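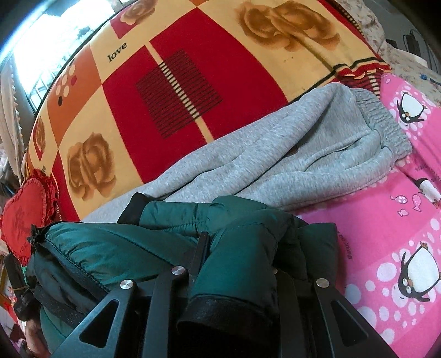 로봇공학과 매니퓰레이션 실습 · 4주차 강의 노트

주제: 손에 드는 그리퍼, 의류에서 어디까지 믿을 것인가

이번 주 비교 대상은 Podorley 방식과 Skusgate 방식의 손가락이다. 두 쪽 다 "옷감에 강하다"고 소개되지만, 근거로 내놓는 것은 대개 얇은 수건을 평평한 책상에서 집은 성공률이다. 시연 횟수가 20회인 자료를 보고 성능을 논하는 것은 이르다. 지난 학기 수강생 보고서에도 100%라는 숫자가 나왔는데, 실패를 어떻게 정의했는지는 끝내 적혀 있지 않았다.

1. 대상물
누빔 패딩은 수건과 다르다. 충전재가 눌리면 잡은 두께가 달라지고, 안감과 겉감이 따로 미끄러질 수 있다. 소매 끝을 잡았는지 몸판을 잡았는지도 구분해서 기록할 것. 무늬가 많은 이불 위에서는 옷의 윤곽 검출도 따로 의심해 보아야 한다. 회색 운동복 바지처럼 다른 옷이 겹쳐 있으면 더 그렇다.

2. 손가락 패드
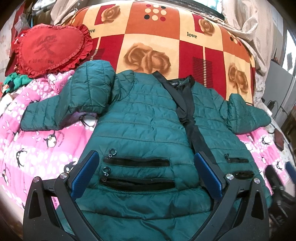 그림 2. 펼쳐 놓은 청록색 누빔 재킷과 파란 패드가 달린 그리퍼 손가락

패드 표면의 요철이 마찰을 높인다는 설명은 그럴듯하다. 다만 누르는 힘을 같게 맞추지 않은 비교라면 패드 효과인지 힘의 효과인지 알 수 없다. 지퍼 고리와 주머니 테두리는 별도 항목으로 둔다. 고리에 걸려 들린 것을 파지 성공으로 세지 말 것.

3. 카메라
손목 쪽 광각 영상은 주변부가 크게 휜다. 보정 없이 가장자리에서 잰 거리는 쓰지 않는다. 창이 밝게 날아간 영상에서 노출이 어떻게 변하는지도 확인한다. Peixoto 보정 스크립트의 기본값을 그대로 믿은 보고서는 감점한다.

과제: 기록 1031번을 다시 보고 성공 판정에 동의하는지 한 쪽으로 쓸 것. 판정 기준을 먼저 쓰고 영상을 볼 것. 제출은 목요일 오전 11시까지, 담당 Vitalii Lytvynenko.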